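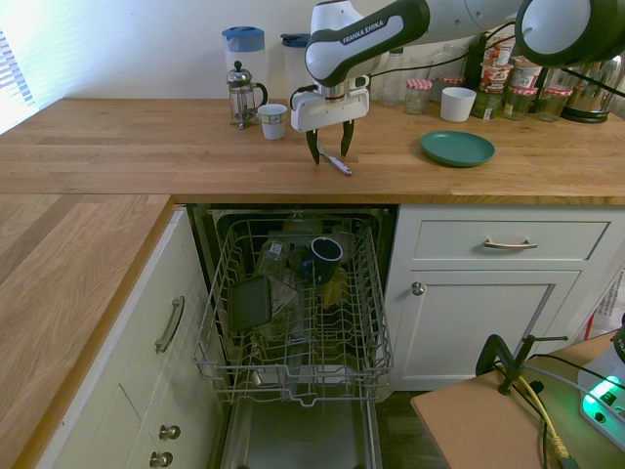

Jiahui Yu hält den Zeitplan für zu knapp: Wer morgens um sechs zur Arbeit müsse, könne nicht bis zum Mittag auf Wasser aus der Leitung warten. Der Einwand kam bei der Anwohnerversammlung in Grunirthorpe zur Sprache, auf der die Erneuerung der Trinkwasserleitung vorgestellt wurde.

Im März beginnt die Baufirma Rusnák mit dem Austausch von 639 Metern Rohr zwischen Marktplatz und Mühlenweg. Betroffen sind 132 Haushalte. Die alte Leitung hat einen Innendurchmesser von 80 Millimetern und war im vergangenen Winter zweimal gebrochen. Während der Arbeiten wird das Wasser abschnittsweise abgestellt, jeweils von 7 bis 13 Uhr. Die Termine werden zwei Tage vorher per Aushang bekannt gegeben.
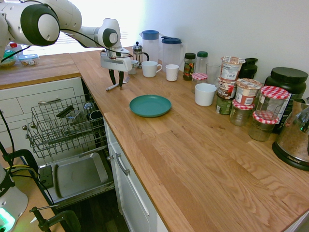 Was in der Küche zu beachten ist

Für die Sperrzeiten sollten Trink- und Kochwasser am Vorabend abgefüllt und abgedeckt werden. Geschirrspüler und Waschmaschinen bleiben ausgeschaltet, Warmwassergeräte nach Anleitung des Herstellers. Sobald das Wasser wieder läuft, zuerst den Kaltwasserhahn in der Küche öffnen, bis keine Luft mehr austritt. Eine leichte Trübung ist anfangs möglich. Die Siebe an den Hähnen können danach abgeschraubt und ausgespült werden. 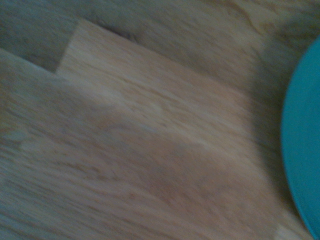
Müssen die Eigentümer den neuen Hausanschluss bezahlen?
Bis zur Grundstücksgrenze trägt der Versorger die Kosten. Für das Stück dahinter ist der Eigentümer zuständig, der Zuschuss beträgt bis zu 700 Euro je Anschluss. Anträge nimmt das Bauamt bis Ende April entgegen.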